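Pre-opening walk-round, Buenaventura open day, 29th July. Ticks are ticks, crosses need doing before the doors open, and my comments are underneath each one because I can never fit them in the little column on the printed form.

## Doors, floor and getting out

- [x] Both fire exits clear and unlocked from the inside
- [x] Exit signs lit
- [ ] Cables taped down or under a ramp
- [x] Queue barriers up

The exits are fine, and somebody has already moved the stack of chairs I moaned about last year (thank you, whoever you are!). The cable to the Drikell stand is a cross. It runs straight over the route people will take to the tea urn and the tape has lifted at one end, so I want a proper rubber ramp on it, the yellow and black sort. There's one in the store behind the paint.

Barriers are up but they've been put a bit tight on the window side. A double buggy won't get through there. I've nudged two of the posts out and chalked the floor where they should stay.

## The Drikell arm (live demo)

- [x] Guard panels fitted, all fixings tight
- [x] Emergency stop tested, both buttons
- [x] Gate interlock stops the arm when opened
- [x] Speed limited for public running
- [ ] Sign showing where visitors stand

I went round every panel with a hand on it and gave each one a good shove, which is not very scientific but does find the loose ones. All solid. Pressed both stop buttons with the arm moving and it stopped each time, then opened the gate mid-cycle and it stopped for that as well. It needs a deliberate reset afterwards, so it won't just wake up when the gate swings shut. Good.

Speed is set at 20 per cent and I'd like it left there all day, please, even when it's quiet and somebody's nephew wants to see it go faster. The sign hasn't come back from the printer. If it's not here by opening, a sheet of A3 and a fat marker will do the job perfectly well.

## The Hista screen demo (simulated)

- [x] Screen fixed to the wall bracket and not just leaning
- [x] Controller on a short lead
- [x] Simulation PC not connected to the real arm
- [x] Scene loads and resets properly
- [ ] Card next to the screen saying "simulation"

This is the one where visitors have a go themselves, so I spent longer on it than I meant to (and yes, all right, I had a few goes). The important tick is the third one. I followed the network lead all the way back from the PC with my fingers and it goes to the screen switch and nowhere else, so nothing anyone does with the controller can move the Drikell arm. I also pulled the lead out completely and Hista carried on quite happily, which is how I want it left.

What people get is a plain white surface with a round blue object at the far edge, and a backdrop of brown and beige stones that looks like somebody's very smart patio. I think it'll go down well with the younger ones!

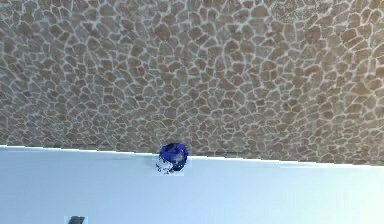

Ustedier left a note under this section when I passed the draft across, saying the card ought to be more than one word, as last time people walked from the screen to the cage and expected the real arm to behave just as the simulated one did. The note asked for a line along the lines of "the real machine is heavier and does not reset when you press a button", and for whoever is on the screen to say it out loud too.

I agree with all of that. Card to be reworded, same size, bigger letters. I've also added "say the simulation bit" to the stand briefing so it doesn't rely on anyone reading a card, and I'd like the screen stand to stay on the opposite side of the room from the cage where it is now. Please don't drag it over to be nearer the socket.

One more comment on this stand. The stool is wobbly. I've taken it away and put a normal chair there, and small children can stand.

## Electrics

- [x] All plugs and leads in date
- [x] No extension plugged into another extension
- [x] Arm controller cabinet locked
- [ ] Tea urn on its own socket

Cabinet key is on the hook in the office and should go back on the hook in the office. The urn was sharing with the projector when I got here, so it's a cross until it's moved. I don't mind who wins the socket but they can't both have it.

## People and numbers

- [x] First aid box full, eye wash in date
- [x] Two-way radios charged
- [x] One person at the cage at all times
- [x] Group size agreed

Groups of 7 at the cage and no more, with 60 in the building. The clicker is on the front desk. If the cage person needs a break, the arm gets stopped and the gate locked until they're back, even if it's only for a minute and even if there's a queue.

Hair ties and a box for lanyards are by the gate. I know nobody's going inside the guarding, but I'd sooner have them and not need them.

## Still to do

- [ ] Ramp over the Drikell cable
- [ ] Standing sign, or the A3 version
- [ ] Reworded card for Hista
- [ ] Move the urn
- [ ] Retest both stop buttons just before opening

I'll do the stop buttons myself. Everything else is up for grabs, so initial it when it's done and leave the sheet on the clipboard by the door. Next full check is in August, before the school visits, and I'll bring a better pen.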